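Segmenting Episodes in Omano by Gripper Opening

A long recording of a kitchen task has to be cut into short episodes before a policy can learn from it. Omano can do most of the cutting from the gripper width signal. You need a synced session with wrist video, gripper poses and widths. Kojo Lamptey wrote the segmenter, and the settings below are the ones we use for the microwave task.

Step 1. Load the session and open the wrist view. Scrub to a point where the jaws have something between them and note the width reading. Do this for each hand, as the two grippers are calibrated separately.

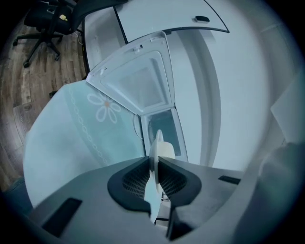 Issue 3

With thin objects the reading can sit very close to fully closed. If you use one closed threshold for everything, a thin object and an empty grip look the same to the segmenter. Set hold_min per task and leave closed_max alone.

Step 2. Run the segmenter in preview mode. It writes a list of proposed cuts and does not touch the data. Our test session has 3,356 steps. With the default settings it was cut far too often, mostly where the operator adjusted a grip without letting go. Raising min_hold removed most of those cuts.

Step 3. Check the cuts against the head view. Wrist video is poor at showing which stage of the task you are in. From the head camera you can read the microwave door, the plate and both grippers together.
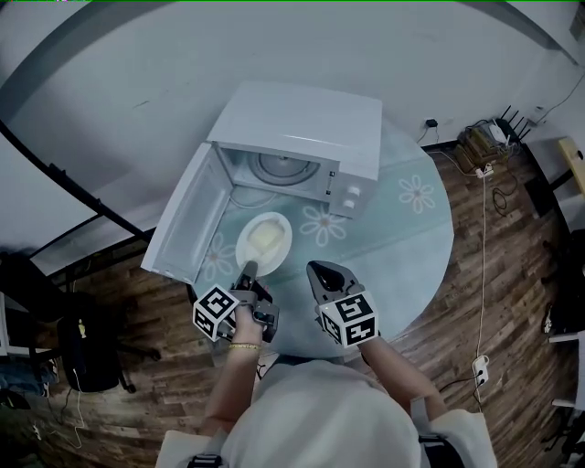
Head view: microwave door open, plate near the front of the table.

Look at the marker cubes while you are there. If a cube is hidden by an arm or the door, the pose for that hand is filled in by interpolation, and a cut placed inside the gap will start the episode from a guessed pose. Move the cut to the nearest step with a real detection. In our session the worst one was at step 502.

Step 4. Label the stages. Use the names in the Eshun task file exactly as written, including lowercase. The exporter drops any label it does not know and gives no warning.

Step 5. Export, then replay one episode in simulation. If the two hands drift apart during replay, go back and check the time offset before changing any thresholds.

Seidu Kwofie keeps the current settings file in the Omano repository under presets/microwave. The version from May uses the old key names and will not load.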